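About Brekuncombe

We teach robots household jobs by doing the jobs through them. 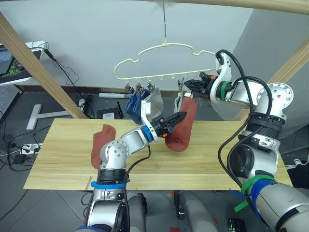
Brekuncombe is a small company of eight people. We record demonstrations of everyday tasks on two-armed robots and supply those recordings to teams that train robot control software. Most of our customers are research labs and appliance makers. A few are startups with one robot and no one free to run it.

How we started

Elsa Lindholm and Ismael Bezerra started the company after working together on warehouse picking. They had spent a long time writing motion scripts for boxes, and the scripts worked well for boxes. Then a customer asked about laundry. Cloth folds over itself, slides and hangs differently every time it is picked up, and the scripts were no use. Ismael tried steering the arms by hand and recording what he did. The first set of recordings was short and rough, but a model trained on it could pick up a dish towel. That was enough to build a company on.

How we work

An operator holds a pair of lead arms, and the robot's arms follow. The operator sees what the robot's cameras see and opens and closes the grippers with a trigger at each hand. Everything is recorded together: joint positions, gripper opening and camera video. One complete run of a task is an episode.

For some tasks we guide the arm directly. The operator takes hold of it, moves it through the motion and lets go. We use this for wiping and for opening drawers, where the path matters more than the grip. For anything that needs both arms at once, we use remote control.

Hanging socks is a good example of two-armed work. One gripper has to hold the sock by the top while the other deals with the clip. The clips are small, the hanger swings when it is touched, and a sock held a little too low will bunch up before it gets there. New operators usually find it slow going. We have a standing set of laundry tasks that includes socks, washcloths and pillowcases, and we change the colors, the starting positions and the number of pieces between episodes.

Mistakes stay in the record. If an operator drops something and picks it up again, we mark the drop and keep the episode. Customers can ask for clean runs only, but most now want the recoveries too.

Checking

Every episode is watched by a second person before it leaves the building. Seema Prajapati runs this side of the work. Her group checks that the video lines up with the arm data, that the task was finished and that the written label matches what was done. Episodes that fail are sent back with a note or thrown out. Our current task list has 39 tasks, and each has its own one-page sheet saying what counts as finished.

Our operators

Operators are employees, paid by the hour and not by the episode. We tried setting daily targets early on and dropped them – people rushed, and the recordings showed it. Training takes 2 weeks. Nobody needs a technical background. Shirley Cheetham, our lead operator, came to us from a tailoring and alterations shop, and she wrote most of the sheets for the cloth tasks.

Operators switch tasks during the day and take a break after each block of recording. Steering two arms is tiring on the shoulders and the eyes.

Equipment and software

Pallavi Rana looks after the robots and the recording software. The software is called Okota. It was written here, and customers get a free copy of the viewer so they can play back episodes without extra tools. Our biggest delivery so far was 588 episodes of laundry and table-clearing tasks for Prusness, who have since come back for kitchen work.

We build our own work areas. The arms are mounted at a table, and the frames are wood, so we can move a beam or add a hook the same afternoon a task calls for it.

Working with us

Send a short description of the task, the objects involved and the robot you plan to use. We will reply with questions, then record a small trial set for you to look at before any larger order. Visits are by appointment. We are closed for the first part of July for equipment maintenance.

Page last updated 30/06/2026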